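Projects > Handden > Progress reports

We use cookies to keep you signed in and to count page visits. Accept | Settings

Handden printed hand: progress report for the second funding period

Prepared by Houda Fahmy for the Radwan fund. Sep 7, 2021

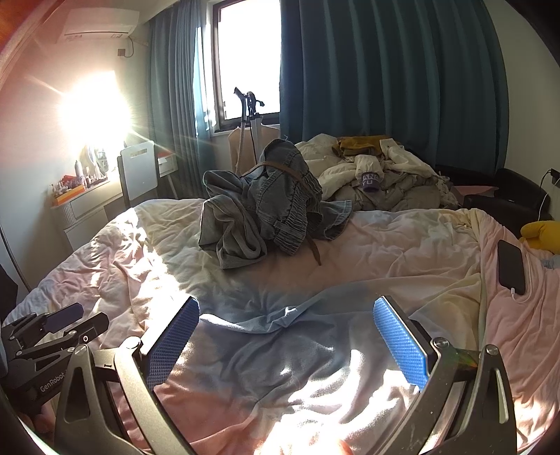
The period covered by this report was spent on the finger joints and on the drive cords. The palm shell is unchanged since the last report and is not discussed except where the new cord routing affects it.

1. Status against plan

Work package 2 (fingers and thumb) is complete. Work package 3 (wrist) has started and is behind the plan by two weeks. The delay comes from the printer at Vinska, which was out of service while its heated bed was replaced. Parts already in the queue were moved to the smaller machine, and the wrist housing does not fit on that machine in one piece. Do-yoon Ham split the housing along the mounting flange and printed it as two halves. The halves are bolted. The bolted version is heavier than the one-piece design and will be used for bench work only.

2. Finger joints

The first joint design used a printed pin running in a printed hole. Wear was visible after short runs and the side play at the fingertip grew beyond the limit set in the proposal. The pin has been replaced with a steel dowel, and the hole is now reamed after printing. Ivan Kovalchuk ran one finger on the cycle rig until the cord failed. The joint itself was still within the limit when the test was stopped.

The index, middle and ring fingers now share one set of part files. The little finger uses the same files with a shorter end section. The thumb remains a separate design, with its own base joint and return spring.

3. Drive cords

Two cord types were compared. The braided cord stretched less but frayed where it leaves the guide at the second knuckle. The single-strand line did not fray but needed retensioning after each session. We have kept the braided cord and increased the radius of the guide. Retests with the larger radius are under way – results will be in the October report.

Cord replacement took too long in the old layout because the palm cover had to come off. The anchor has been moved to the back of the hand, under a small plate held by two screws. This change required a new slot in the palm shell.

4. Control board and software

The control board is the same one used in the first period. Wael Ghoneim rewrote the motor limits so that each finger stops on current draw as well as on position. The old version stopped on position only, which damaged one gearbox in June. The gearbox has been replaced from stock.

Joint settings are now read from a single table through the Import tool. Before this, they were typed into the source by hand and two of them were wrong.

5. Costs

Printed material, dowels and cord came to 492 dollars for the period. The replacement motor cable was 164 dollars and was not in the budget; we ask that it be charged to the spares line. No travel was claimed.

6. Open points

The wrist housing must be reprinted in one piece before the load test. Kenza Salem has booked the Vinska printer for this.

The return spring in the thumb is too stiff. Softer springs are on order, with no confirmed delivery date.

The assembly guide still shows the old cord anchor. The drawings will be updated once the retests are done, in case the guide radius changes again.

7. Next period

Finish the wrist, fit all five fingers to one palm, and run the load test described in the proposal. If the wrist reprint slips further, the load test will be done with the palm clamped to the bench and the wrist tested later on its own – we would ask for the fund's agreement in writing before doing so.

Related items
Handden: report for the first funding period
Cycle rig drawings and parts list
Notes on reaming printed holes
Using the Import tool for joint tables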